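생활공간 정리 실습 강의 노트
4강. 책상 위 전원과 충전기 정리

읽는 시간 9분 · 공유 4 · 댓글 5 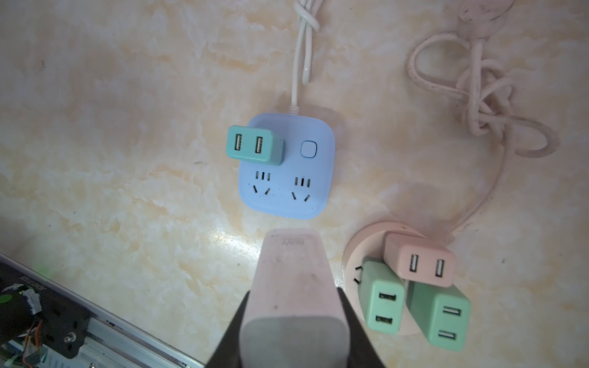 지난 시간에는 서랍과 선반을 다루었다. 이번 시간은 전선이 붙은 물건을 다룬다. 멀티탭, 충전기, 케이블은 크기가 작은데도 책상 정리에서 시간이 가장 많이 든다. 컵이나 책은 들어서 옮기면 끝나지만, 전선이 달린 물건은 한쪽을 옮기면 다른 쪽이 따라온다. 그래서 순서를 정해 놓고 움직이는 편이 낫다.

이 노트는 브루민콤 생활관 정리 과정의 4강 자료이며, 2021년 5월 6일에 고쳐 썼다. 지난 판에서 빠졌던 코드 감는 법과 보관함 표기 부분을 보충했다. 실습 조 편성은 3강과 같다. 1조는 쩌우꾸와 옌도안, 2조는 퐁부이와 꾹타이가 맡는다. 덕담은 두 조를 오가며 기록표를 쓴다.

1. 용어

수업에서는 아래 말을 구분해서 쓴다. 일상에서는 섞어 쓰는 말이지만 기록표를 쓸 때 헷갈리면 나중에 물건을 찾지 못한다.

멀티탭: 벽 콘센트에서 전기를 받아 여러 구로 나누는 기구. 네모난 것, 긴 것, 둥근 것이 있다. 스위치가 있는 것과 없는 것도 나누어 적는다.
구: 플러그를 꽂는 자리 하나. 구멍이 여러 개 모여 있어도 플러그 하나를 받는 자리면 한 구로 본다.
충전기: 구에 꽂는 블록 모양의 어댑터. 케이블은 포함하지 않는다.
포트: 충전기에서 케이블을 꽂는 자리. USB-A와 USB-C를 구분한다.
코드: 멀티탭에 고정되어 있는 전선. 뺄 수 없다.
케이블: 충전기와 기기를 잇는 선. 양쪽 다 뺄 수 있다.

코드와 케이블을 구분하는 까닭은 보관 방법이 다르기 때문이다. 케이블은 따로 감아 봉투에 넣는다. 코드는 본체와 떨어지지 않으므로 본체와 함께 둔다.

2. 시작하기 전에

벽 콘센트에서 멀티탭 플러그를 먼저 뽑는다. 멀티탭에 전원 버튼이 있어도 버튼만 끄고 작업하지 않는다. 버튼은 모양이 제각각이고, 켜짐과 꺼짐 표시가 작아서 잘못 보기 쉽다.

손에 물기가 있으면 닦는다. 책상 위 음료는 다른 곳으로 옮긴다. 충전기를 오래 꽂아 두었다면 겉이 따뜻할 수 있으니 잠시 두었다가 만진다.

바닥이 되는 면도 확인한다. 대리석 무늬 상판처럼 매끈한 면에서는 가벼운 멀티탭이 잘 미끄러진다. 한 손으로 본체를 누르고 다른 손으로 충전기를 뽑는 것이 기본 자세이다. 무늬가 있는 상판 위에서는 작은 나사나 먼지가 잘 안 보이므로, 시작 전에 마른 천으로 한 번 닦아 둔다.

3. 뽑기

충전기는 몸통을 잡고 곧게 뽑는다. 케이블을 당겨서 뽑으면 포트 쪽에 힘이 걸린다. 비틀어 뽑는 습관이 있는 사람이 많은데, 핀이 휘면 다음에 꽂을 때 뻑뻑해진다.

둥근 멀티탭은 구가 가장자리를 따라 배치된 제품이 많아 충전기끼리 어깨가 맞닿는다. 이때는 바깥쪽에 있는 것, 손가락 두 개가 들어갈 틈이 있는 것부터 뽑는다. 가운데 끼인 것을 먼저 잡으면 옆의 충전기까지 들린다. 하나를 뽑으면 틈이 생기고 그다음은 쉽다.

뽑은 충전기는 한곳에 모아 놓되 포트가 보이는 방향으로 맞춘다. 민트색, 분홍색처럼 색이 다른 충전기가 섞여 있어도 이 단계에서는 색으로 나누지 않는다. 색은 나중에 자리를 정할 때 쓴다.

4. 분류

분류 기준은 포트 종류, 포트 수, 크기 순서로 적용한다. 기록표에는 다음과 같이 쓴다.

예) 충전기 / USB-A / 2포트 / 작은 것 / 민트
예) 충전기 / USB-A / 2포트 / 큰 것 / 분홍

출력은 겉면에 글자가 있으면 그대로 옮겨 적고, 글자가 지워졌거나 없으면 "모름"이라고 쓴다. 크기나 모양으로 출력을 짐작해 적지 않는다. 같은 색, 같은 모양이어도 출력이 다를 수 있다. 지난 학기에 베르케티 충전기와 프랄사이드 충전기를 같은 칸에 넣었다가 다시 꺼내 확인한 일이 있었다. 그때부터 기록표에 제조사 칸을 따로 두었다.

구 모양도 적는다. 나라별 규격이 달라서 플러그가 맞지 않는 경우가 있다. 짧은 홈 세 개가 나란한 것, 비스듬한 홈이 팔자 모양으로 벌어진 것, 둥근 구멍 두 개인 것 등을 그림으로 간단히 그려 두면 글로 쓰는 것보다 빠르다. 한 구 안에 두 가지 모양이 같이 있는 다규격형은 두 모양을 모두 그린다. 국내용 둥근 핀 플러그를 맞지 않는 구에 억지로 밀어 넣지 않는다.

5. 코드 풀기와 감기

묶인 코드는 끝 쪽부터 푼다. 본체 쪽에서 당기면 매듭이 조여진다. 느슨하게 한 번 묶인 것은 고리를 넓혀 플러그를 통과시키면 된다. 여러 겹으로 엉킨 것은 책상에 넓게 펴 놓고, 가장 바깥 고리부터 손가락으로 벌린다. 공중에 들고 흔들지 않는다.

흰색이나 연한 색 코드는 때가 잘 보인다. 물기를 꼭 짠 천에 중성세제를 조금 묻혀 닦고, 마른 천으로 다시 닦는다. 플러그 핀과 구 주변에는 젖은 천을 대지 않는다. 닦은 뒤에는 완전히 마를 때까지 벽 콘센트에 꽂지 않는다. 때가 지워지지 않으면 그대로 두고, 피복이 갈라졌는지만 확인한다. 갈라진 곳이 있으면 사용하지 않고 폐기 칸으로 보낸다.

감을 때는 지름이 손바닥보다 조금 큰 원으로 돌린다. 한 바퀴는 바깥으로, 다음 바퀴는 안으로 돌려 감으면 꼬임이 덜 쌓인다. 매듭을 지어 길이를 줄이는 방법은 쓰지 않는다. 꺾인 자리가 오래 눌리면 안쪽 선이 상할 수 있다. 길이가 남으면 벨크로 띠로 느슨하게 묶는다. 고무줄은 시간이 지나면 녹아 붙으므로 피한다. 사용 중인 멀티탭의 코드는 촘촘하게 감아 두지 말고 여유 있게 펴 놓는다. 열이 빠지지 않는다.

6. 다시 꽂기

자주 쓰는 충전기만 다시 꽂는다. 실습에서는 책상 하나에 멀티탭 하나를 원칙으로 한다. 멀티탭에 멀티탭을 이어 꽂지 않는다.

큰 충전기는 끝자리에, 작은 충전기는 안쪽에 꽂는다. 큰 것을 가운데에 꽂으면 옆 구가 가려져서 빈 구가 있는데도 쓰지 못한다. 포트 방향은 케이블이 나갈 쪽에 맞춘다. 꽂은 다음 손가락으로 가볍게 눌러 틈이 없는지 본다. 버튼이 있는 제품은 충전기가 버튼을 덮지 않게 한다.

둥근 것과 네모난 것 중에 무엇이 좋으냐는 질문이 매번 나온다. 벽에 붙여 쓸 때는 네모난 것이 자리를 덜 차지하고, 여러 사람이 둘러앉는 탁자에서는 둥근 것이 편하다. 충전기 폭이 넓으면 둥근 것은 금방 꽉 찬다. 가지고 있는 충전기를 실제로 대어 보고 고르는 것이 빠르다.

7. 보관

남는 충전기는 칸막이 상자에 세워서 넣는다. 핀이 위로 오면 꺼낼 때 손이 찔리므로 옆으로 향하게 한다. 실습실 상자는 브라우어 칸막이함이며, 개당 1,690원짜리 칸막이를 따로 사서 끼울 수 있다. 집에서는 과자 상자를 잘라 써도 된다.

이름표는 상자 앞면에 붙인다. 글자는 "USB-A 2포트"처럼 짧게 쓴다. "기타"라는 이름표는 만들지 않는다. 어디에도 들어가지 않는 것이 있으면 기록표 뒷면에 적고 조교에게 가져온다.

멀티탭은 감은 코드를 본체 옆에 두고 한 상자에 하나씩 넣는다. 본체에 코드를 둘러 감으면 코드가 나오는 부분이 꺾인다.

8. 실습 진행

실습 시간은 약 100분이다. 앞쪽 절반은 뽑기와 분류, 나머지는 코드 정리와 보관에 쓴다. 중간에 조끼리 기록표를 바꾸어 읽는다. 다른 조가 기록표만 보고 물건을 찾을 수 있으면 통과이다. 색 이름은 조마다 다르게 적는 일이 잦으니 시작할 때 맞춘다. 민트와 연두, 하늘색과 파랑이 자주 엇갈린다.

제출물은 기록표 한 장과 상자 앞면 사진이다. 기록표에 이름을 쓰지 않은 조가 지난번에 있었다. 이름부터 쓴다.

다음 강의까지 집에서 쓰는 멀티탭 하나를 골라 같은 방식으로 기록표를 써 온다. 양식은 3강에서 나누어 준 것을 그대로 쓰고, 모자라면 덕담에게 받는다. 5강에서는 책상 아래쪽 배선과 벽 고정 방법을 다룬다.

브루민콤 생활관 교육실 · 문의는 1층 안내 창구 · 무단 전재 금지 · 맨 위로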